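Drotby season 2 – is the new lead any good?

Tadeusz_K
Hello all. I finished the second season of Drotby last night and I want to ask what others think about Dalia Kabbaj in the lead. I knew her only from the morning weather on regional television, so I was a little suspicious when they announced her. Now I have changed my mind. In episode 2 she has the long talk with her father in the garage, and she does almost nothing with her face, and still I understood everything. My wife says I am too generous. Please no spoilers for the last episode, my neighbour reads here also.

parsons_fan
Too generous, mate. She's fine when she's quiet. As soon as she has to shout it's the weather again.

mabli.h
I don't agree with that at all. The shouting is badly written, that's not her fault. Mabli Humphreys here, same name as always, for anyone who remembers me from the old board. I saw her on stage in Retisitz before any of this, in a theatre with 35 seats, and she shouted very well.

Tadeusz_K
Thank you Mabli, I did not know she did theatre. Was this before the weather job or after it? The biography on the channel's page says that she was "discovered" on television, and I always find this word a bit unfair to people who were working already.

mabli.h
Before. She did two winters there. Then the weather, then the hosting thing with Blair Ritchie, which I would rather forget.

parsons_fan
Hey, I liked the hosting thing. Ritchie was the problem, he talked over her every single time.

Tadeusz_K
I watched some of the hosting programme yesterday evening to be fair to everybody. My opinion is in the middle. She is polite and quick, but you can feel that she waits for a real scene. With the guests who sing she is relaxed, and with the politicians she looks at her cards too much. Mr Ritchie does interrupt, I must agree with parsons_fan on this point. 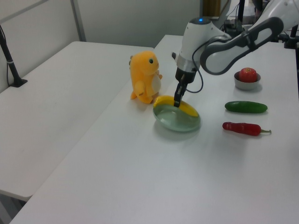
What I like in Drotby is that the director, Roland Hartley, gives her time. He keeps the camera on her after the other person has left the room. In the first season with the old lead he cut much faster, and I think the humour suffered from it. Maybe it is only my taste. In my first language we have a saying that a good soup is not stirred, and I thought of it many times.

retro_zuseo
Hartley slowed down because the budget was cut, not because of her. Fewer locations, longer scenes. He said so at the Zuseo festival in April, I was in the audience.

Tadeusz_K
This is interesting, I was not aware. But could both things be true? If the actress was weak, a long scene would be a punishment for the viewer, and I was not bored.

retro_zuseo
I was bored. Episode 4 is one dinner. A whole episode!

mabli.h
The dinner is the best one, retro. Watch it again without your phone in your hand.

retro_zuseo
My phone was in the other room, thank you very much.

parsons_fan
Does anyone know if she's signed on for a third? My sister works near the studio and says they've taken the garage set down. Also the fan petition only had 3000 names when I looked, which doesn't sound like much for a show that's on at 8 pm.

mabli.h
Taking down a set means nothing, they store them flat between seasons. I haven't heard about a contract.

Tadeusz_K
I have signed the petition now. I also wrote a short letter to the channel, in which I asked them to change the subtitles to a bigger size. If they answer me I will post it in this thread.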